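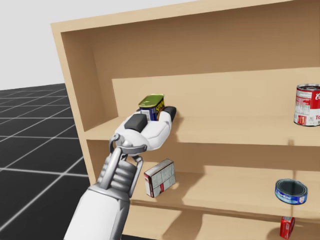
4.3 Running the shelf-picking demo

The Karkau simulator ships with one stock scene, the grocery shelf. Run it before you write any code of your own. The sales sheet calls it "ready for the store." Treat that as advertising until your own logs say otherwise.

1. Open the Karkau launcher and choose Shelf, then Single Pick.
2. Set the grip force to 2. The default is too high, whatever the tooltip claims.
3. Pick a target from the item list. Start with the Spam can.
4. Press Run and leave the view alone until the status line reads Done.
5. Save the log under a new name. Karkau overwrites the old one without asking.

Note: Urkitz advertises 1000 clean picks in a row. We have not been able to match that, and the test settings were never published. Plan on 300 runs of your own before you trust any success rate.

Note: Try the tuna can as well. Boxes and upright cans make any hand look good.

CAUTION: Do not copy grip settings from the simulator to a real arm. Simulated friction is a guess. Start at the lowest force and keep the stop button within reach.

If a run freezes, close the launcher and delete the cache folder. Support will tell you to reinstall. Wellington Meireles tried both, and only the first one helped.

Scene files from before November will not load in this version.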